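搬家收拾记:Tiltotbridge 那间屋子

合租屋要腾出来了,828 块的押金能不能拿回来就看这几天。我和 Reynaldo 收客厅,Zachary McKinnon 说好收厨房,结果一上午都在打电话。

规矩很简单:小东西进纸箱,大件贴号,垃圾当天下楼。纸箱从 101 号开始编,因为 Reynaldo 上次搬家编到了 100,他非要接着来。随他。

以下没按顺序排,想到哪写到哪。

一、101 号箱,杂物

敞口放着,谁手里有小东西谁往里扔。白线、毛茸茸的那个、小摆件,先堆一起再说。桌上的水和带灰盖子的盒子不进箱,胶带也别收走!!找胶带找了我半条命。 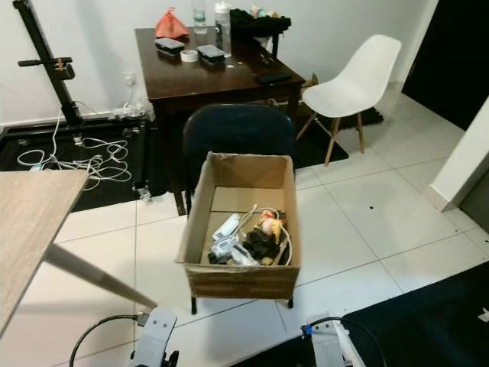
二、白椅子和黑椅子

白椅子跟我走,木腿那把,坐着不算舒服但好看。黑的办公椅留给下一位房客,已经说好了,不收钱。深色木桌太沉,要两个人抬,先别动它,等车来。

桌子底下的黑地毯最后卷。卷之前要吸一遍,吸尘器在 Agbayani 家,晚上去借。

三、线

地上那一堆白线是最烦的。理了一半,放弃了。Reynaldo 的办法是每根线绕成小圈,用纸条写上是谁的、干什么用的;我的办法是全塞一个袋子。目前他的办法赢了,但是慢,慢得要命。

认不出来的线先不扔,放到周末。周末还没人认领就送去 Hanon 旧物店,他们收,按袋收,不挑。

四、软的、怕压的

口罩、气泡膜、透明塑料这类轻的,统一放到最后塞缝。气泡膜一定要留着,别手欠捏着玩,杯子还没包呢。买新的也行,Sastel 那边楼下就有卖,但是一卷那么大根本用不玩。

口罩本来想单独装一袋,后来觉得没必要,跟气泡膜放一块儿就行,路上开箱也好找。 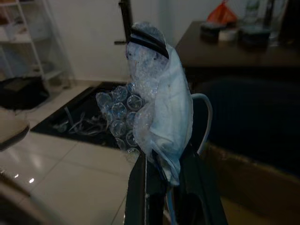 然后是架子。白色那个层架要拆,拆之前先把上面清空,螺丝装小袋,小袋用胶带粘在立杆上,千万别另外放。上次就是另外放的,到新家找了 11 天,最后在米桶里。不知道谁干的,我有怀疑对象。

瓷砖地最后拖,从里往外拖。门口那块留到交钥匙那天早上。

五、还没弄的

102 号箱空着,准备装书和充电器。窗帘没拆。墙上有没有钉眼还没检查,有的话买点补墙膏,抹平就行,别学 Zachary 用牙膏。冰箱要提前一晚断电,这个写大一点贴门上。

先到这,楼下按门铃了。

最后更新:2019年8月17日

评论

阿茶:气泡膜求分我一点,下个月我也搬

小满mm:米桶那个笑死。螺丝我都是拍照加装袋,双保险,还是丢过一颗

Reynaldo Samonte:纠正一下,上次我编到 100 不是因为东西多,是有几个号写重了

路过的老陈:线写纸条的办法好用,纸条外面再缠一圈透明胶,不然字会蹭花。冰箱断电以后门记得开条缝

阿茶:回楼上,学到了,谢谢!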